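Stop filtering cells at a fixed gene count

August 7, 2023

Most single-cell pipelines still drop every barcode with fewer than 500 detected genes. The number is copied from one methods section to the next, and few groups check it against their own tissue. I think it should go.

At Vireo we re-ran an old spleen dataset with the cut-off removed and ambient RNA modelled first. The default had discarded 1,187 barcodes. A large share were neutrophils, which carry little RNA to begin with. The published cell proportions were therefore wrong before clustering started.

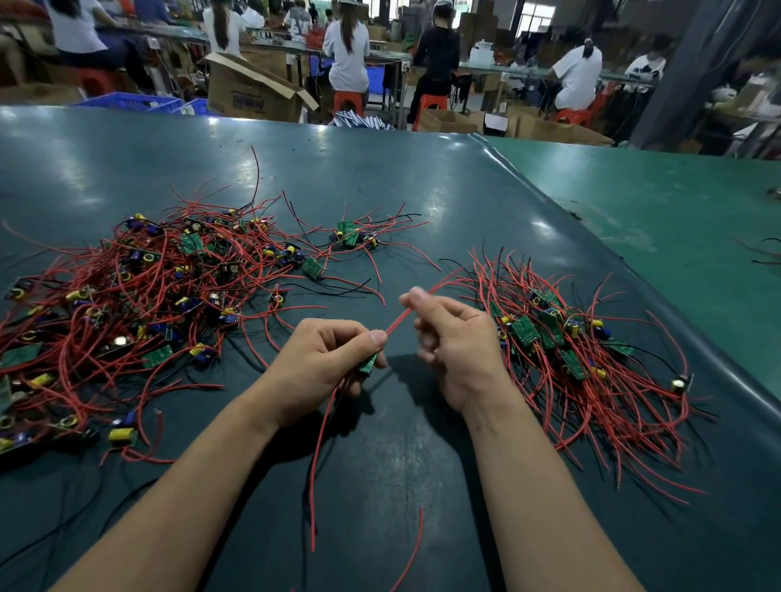
What to do instead

Set the threshold per sample, from the distribution of that sample. Plot gene count against mitochondrial fraction and look at both together. Cluster once with loose limits, inspect the poor clusters, then remove them by name and record why.

The usual objection is that this is subjective. A fixed limit is also a choice, made by someone who never saw the data.

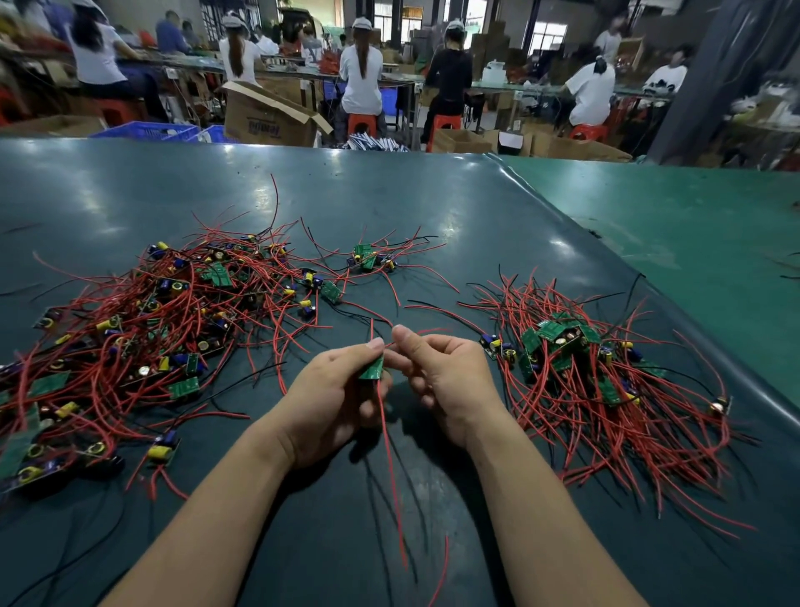

Reviewers could help by asking for the number of barcodes lost at each step, split by sample. Of the 4 packages we use, only 2 write this to the log by default, Solanki and Brura. Viltari has had an open request for it since December.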